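八月　授课组整理

第四讲　健身房器械的日常维护

上一讲讲了场地分区，本讲讲器械保养。课上用的记录表来自Hirnivis门店，全店登记器械181件，其中力量区58件，其余分在有氧区和团课教室。

一、保养分级
日常保养由当班人员完成，内容是清洁和目视检查。定期保养由指定人员完成，包括紧固、润滑、钢索检查。故障维修交供应商，本店的合同方是Sorensen，店内人员不得自行拆开配重箱。

二、钢索与滑轮
检查时先插好配重销，再慢速拉动全程，听有无摩擦声。外层护套开裂、露出钢丝的，立即挂停用牌。挂牌后在表上写清器械编号和时间，交班时口头再说一遍。

三、跑步机
跑带偏移先看地面是否水平，再调后滚筒螺栓，每次转四分之一圈，空转后再看。硅油用量按说明书，多加会打滑。

四、软垫与蒙皮
人造革怕酒精和漂白类清洁剂，长期使用会变硬、开裂。用中性清洁剂，喷在布上再擦，不要直接喷垫面。缝线和垫子接缝处容易积灰，要单独擦。裂口超过2厘米的报换，不贴胶带。

五、登记
表格满分100，低于80分的区域次日复查。Allex分店改用电子表后，漏填仍然按未做处理。 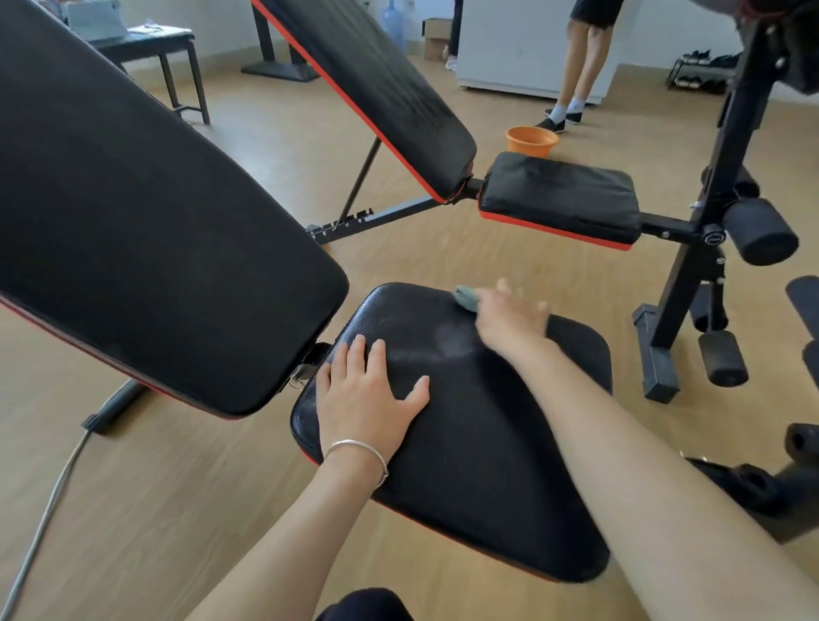 擦拭卧推凳软垫，一手扶垫，一手持布

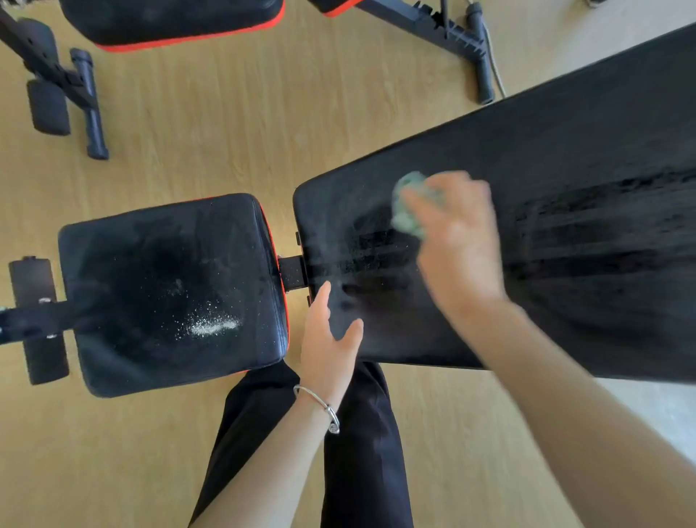 课后Festex提出，停用牌挂出后如果供应商迟迟不来，登记表上那一栏该每天重填，还是写一次就行。答复是每天重填，写当班人的名字，直到器械恢复使用为止。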